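Clearing the Bin: An Interview with the Larnbridge Manipulation Team

Posted 21/10/2020

The bin-picking project at Larnbridge began as a second-year elective and now runs as a student team with its own bench time. Masaru Aoki supervises it. Hatem Bennani, a senior in mechanical engineering, wrote most of the current grasp planner, which the team calls Flunska. We spoke with both of them in the lab.

The task is simple to state. A mixed set of small objects goes into a bin, and the arm has to remove them one at a time without being told what they are. Aoki chose it over the line-following and maze exercises that the department used before.

"Those exercises end," he said. "A student gets the vehicle through the maze and the work is done. With a bin there is always a failure rate, so there is always something to measure."

The students keep a log of every attempt. The current release of Flunska has 1208 logged attempts, of which 153 were recorded as failures. Bennani divides the failures into missed contact, drops in transit and planner timeouts. Missed contact is the largest group.

"The planner picks a point from the depth image," he said. "On a flat face the point is usually good. On a toy animal the surface normal changes every few millimeters, and a small error in the camera calibration is enough to lose it."

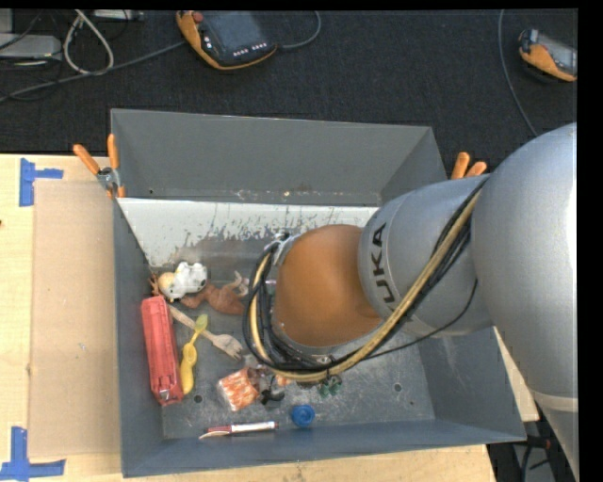 Clear wrapping causes a different problem. The depth sensor returns holes or false readings on shiny film, and the first version of the planner treated those areas as empty space. Bennani changed it to fill small gaps from the neighboring pixels and to lower the score of any grasp that depends on filled data.

"It made the planner slower and it made it less wrong," he said. "We kept it."

Thin items against a wall are handled by a separate routine. The arm approaches at a tilt, and the planner checks the wrist and the cable bundle against a model of the bin walls before the motion is released. Aoki requires that check to be written by someone other than the author of the planner.

The bin itself is fixed to the table with clamps. In May the team found that light contact with a wall could shift an unclamped bin by 2 millimeters, and that the shift added up over a long run. "We had been tuning the software for a week," Bennani said. "The numbers drifted because the bin drifted – that was the whole explanation."

Next term the team will enter the Lanov student challenge, where each entry gets 400 seconds and an object set it has not seen before. A team from Chiba has offered to exchange logs ahead of the event. Aoki has accepted, on the condition that both sides use the same failure categories.

Asked what he would tell students joining the project, Bennani mentioned the log format first. "Learn that before you touch the planner. Half of the questions people ask me are answered in there." New members spend their first sessions reviewing old attempts and labeling the cause of each failure. They move to the teach pendant after that, at reduced speed, with a second student present.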